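Packing away outgrown clothes: frequently asked questions

Nesville Children's Clothing Exchange
Page last updated 19/08/2022

These are the questions we get most often from families sorting out a child's drawers, either to keep a few things or to pass them on through the exchange. Drop-off is at the Zeltavside hall. Parcels can be posted to the same address.

Do I need to wash everything first?

Please do, and make sure it is completely dry. Seams, waistbands and anything quilted take longer than they look. If a piece has been folded slightly damp it will smell of it in a few weeks, and we can't put it out on the tables.

Where is the best place to sort?

A made bed. It is a good height, it is clean, and small things don't roll off it the way they do off a kitchen bench. Pull the duvet flat if you want to fold on it, or leave it rumpled if you are only making piles. Put the box on the bed too, so you aren't bending down to the floor for every singlet.

Should I fold or roll?

Either. Thin, soft cloth can be rolled or loosely bunched and won't suffer much. Anything with ruffles or embroidery is better laid in last, on top, where nothing presses on it. Pale pinks and whites should be kept away from dark denim. 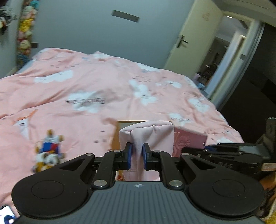
Mirko Carbone: I'd add that pale things yellow along the creases if you leave them for years. We refold ours every November, along different lines, and it has made a big difference. Also take out any safety pins. I found rust spots on two bonnets I'd been saving.

What size box should I use?

A small one. A shoebox holds more baby clothes than people expect, and it can be carried with one hand. If you are posting, the limit for the exchange is 6 kilos per parcel, and we prefer two light boxes over one heavy one. We don't supply boxes. The Bodnár bakery on the main street usually has clean ones out the back – ask at the counter before you take any.

Can I use plastic tubs?

For keeping at home, yes. For donations we ask for cardboard, because we flatten and recycle it after sorting and have nowhere to store tubs. Skurex bags are fine for adult coats but too big for children's things, which end up in a ball at the bottom.

Do you take soft toys?

Small ones, if they are clean and the eyes and nose are firmly attached. Bag them separately from the clothes. Put any toy that is staying home out of reach of the packing before you start. Tiburcio Serrano, who runs the lost property shelf, posts back three or four bears a year.
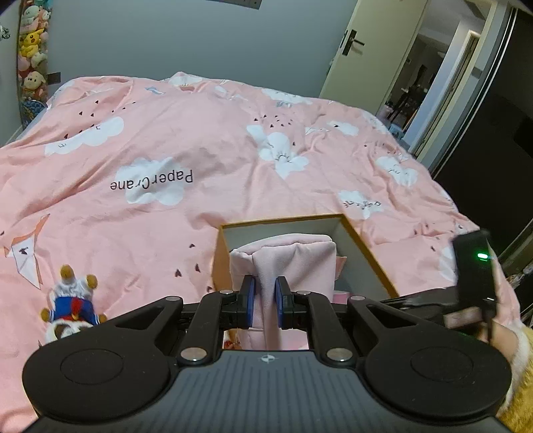 How should I label the box?

Write the size and the season on one end and on the lid, in thick marker. "Size 2, winter" is enough. A list of contents isn't needed.

What about bedding?

We take cot sheets, single duvet covers and pillowcases. We don't take pillows or the duvets themselves. Pin or tie sets together, as a cover without its pillowcase tends to sit on the table for months.

How much do you get through?

Last year we handled 2985 pieces, from about 121 families. Most of it was sizes 0 to 3. We are always short of school-age clothes, so if you have any, please think of us before the charity bin.

Can I get something back if I change my mind?

Only if it hasn't been put out. Ring as soon as you realise and tell us the colour, the size and which box it was in. Once something has gone home with another family we don't ask for it back.

What happens to stained or torn items?

Cotton is cut up for rags. Everything else goes to textile recycling, and we pay for that by weight – so please put anything badly worn in your own rag bag at home.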